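Table (furniture)

A table is a piece of furniture with a raised, level top held up by legs, a central post, a frame, or brackets fixed to a wall. It is used for eating, writing, sorting, cutting, playing games and many kinds of bench work. The word comes from the Latin tabula, meaning a board or plank.

History

Small stone and wooden tables were in use in ancient Egypt, mostly to keep food and objects off the floor. Greek and Roman households had low tables beside the couches on which people dined. In medieval Europe the usual dining table was a set of loose boards laid over trestles, taken down after the meal so the hall could be used for something else. Tables with fixed legs became more common in the 1500s, along with types that could be made longer by pulling out leaves from under the top.

Height and size

Most dining tables and desks stand between 28 and 30 inches high. Kitchen counters and standing workbenches are higher, often 36 inches or more. A table meant for seated handwork may be lower than a desk, so that the elbows rest a little above the surface. Depth is limited by reach. A seated adult can work comfortably over only the nearest part of the top, and anything past arm's length tends to become storage.
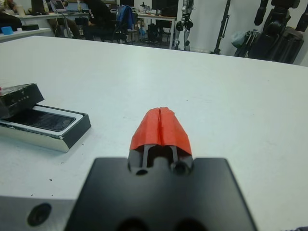
According to Tiongson, the figures given for desks are too high for shorter people, and a footrest only solves half the problem, as the shoulders stay raised all day. Makers have answered this in different ways. The Takus bench has legs that adjust in 14 steps, locked by a pin at each corner. The Jivville school table comes in fixed heights, with the size stamped under the top. Tables with a hand crank or an electric motor cost more but can be changed by the person using them.

Tops and surfaces

Solid wood tops move with the seasons. They swell across the grain in humid months and shrink in dry ones, and for this reason they are attached with slotted screws or clips that leave some play. Plywood and particleboard are more stable, but their edges need covering. Decorative laminate, made from layers of paper and resin pressed together under heat, has been common on kitchen and office tables since the middle of the 20th century.

Pale tops reflect more light and make small parts easier to find. They also show marks sooner than mid-toned ones. Scuffs, pen lines and fine cracks stand out on white.

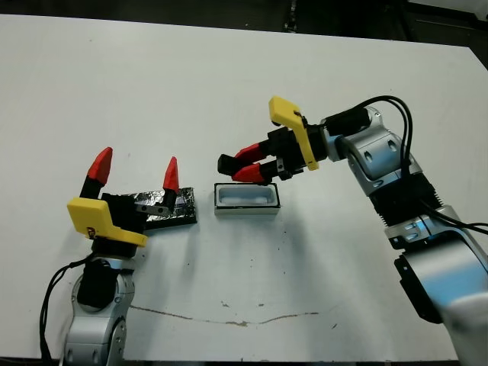

Dark tops hide ink and stains but show dust and fingerprints, and a glossy finish of any color can throw glare into the eyes of a person seated under a lamp. A matte finish in light gray or tan is a usual choice for shared workrooms.

Strength

Tables fail more often at the joints than in the top. Racking, the sideways lean that develops when a table is dragged, loosens the joint between leg and apron. Stretchers between the legs reduce it. The Demel folding table, sold mainly to halls and churches, is rated for 200 pounds spread evenly over the top and weighs 47 pounds.

Care

Most sealed tops can be wiped with a damp cloth and mild soap. Scouring powder dulls laminate and should be avoided. Leg bolts may need to be tightened after a table has been moved.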